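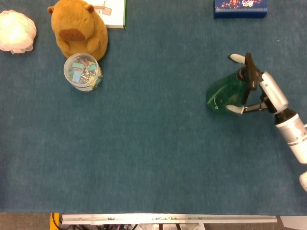
Consolacion Fajardo wants the rule on bottles split in two, one part for the body and one for the head. Her point is that "grip below the neck" reads well for a plain bottle and tells you very little when there is a trigger sprayer on top. She left that on the draft on Monday and I have been working through it since lunch.

Current wording, from the Tanasarn handling sheet, rule 19: "Containers with a closure are to be gripped on the body, clear of the closure." The green spray bottle is on its side on the carpet, with the sprayer head between the fingertips. By the letter of rule 19 that is a fault. Ovberg's reviewers would mark it so, and Staklow's would pass it, as their sheet only talks about lids that can come off. Same grasp, two verdicts. That needs sorting before we send anything to Fanditz.

Proposed text:

19a. Bottle upright: grip the body. The head is off limits.
19b. Bottle lying down: the head may be gripped if the fingers do not close on the trigger lever. Note the grasp as "head" in the log.
19c. Any bottle with a trigger is filled with water or left empty. No cleaning products on the bench, whatever the label says.

Not sure about 19b. "Do not close on" is loose. Could say the lever must be free to move, but then someone has to check it, and from overhead you can't always tell. Leave as is for now and ask the others.

Other things from this afternoon:

Layout. The sheet says to keep a clear area in front of the arm and put the other items towards the far edge. The soft toy, the bath pouf and the jar of binder clips are grouped up at the far left, and there is plenty of bare carpet for a put-down. Good enough to pass. The jar has an open top though, and the sheet says nothing on open jars of small parts. Clips on the carpet would mean a stop under rule 3, so I'd like a line about it – either a lid, or keep it out of the path of the arm.

Cables. Rule 26 covers trailing leads on the floor but not wiring under the front rail. Add "and below the rail".

Log entry for the rule change is 723. Old wording stays in force until Consolacion has signed the new one, so head grasps still go down as faults this week.

To do: reword 19b, draft the open jar line, send both to Staklow and ask how they would score a head grasp on a bottle that is standing up.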